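The Crumb Line

By Canan Gökçe

Sooner or later every household has to settle whether food is allowed in bed. Mine settled it years ago, in favor of toast, and I have been living with the consequences ever since, mostly around the knees.

Thitima Chareonsuk takes a harder view. She spent 51 weeks fitting out furnished rentals for Pimgate, a small letting firm with big feelings about bedding, and she can tell you what a bare mattress collects between tenants. Grit. Buttons. Those little packets that arrive with a takeout order and then go off to live a life of their own.

"People vacuum the floor and make the bed on top of a picnic," she says. 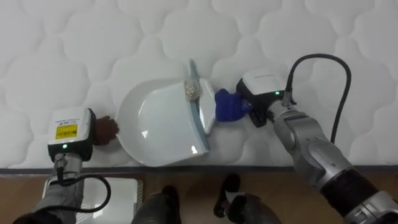 Her answer is a dustpan, the plain plastic sort with a soft lip, kept for the bed and never lent to the kitchen. I asked what was wrong with a vacuum. She said that a vacuum will eat an earring without a word of apology, and that quilting is full of gullies where an earring likes to hide. You work along the seams toward the edge, she says, and you look at what you've got before you throw it out.

I had assumed this was one woman's private religion. Then I mentioned it to Natanael Amaral, who runs the Grasso guesthouse and its 348 rules, and he wanted to know what color her dustpan was.

He is a tray man. The pan gets emptied into something low and shallow on the floor beside the bed, where the contents can be inspected in decent light. Trash goes one way. Anything with a hole in it or a shine to it goes into a jar at the front desk, which guests are free to paw through and never do.
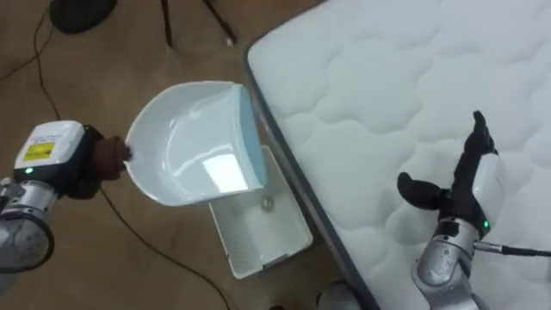

The jar is now a local attraction of sorts. Amaral values it at more than 300 dollars, a figure I would like to see audited – most of what I saw was hardware.

I went home and bought a dustpan. My first pass across the bed produced one shirt button, a quantity of toast and a guitar pick. I don't play the guitar. I have put the pick in a saucer by the door, and I've moved breakfast to the chair.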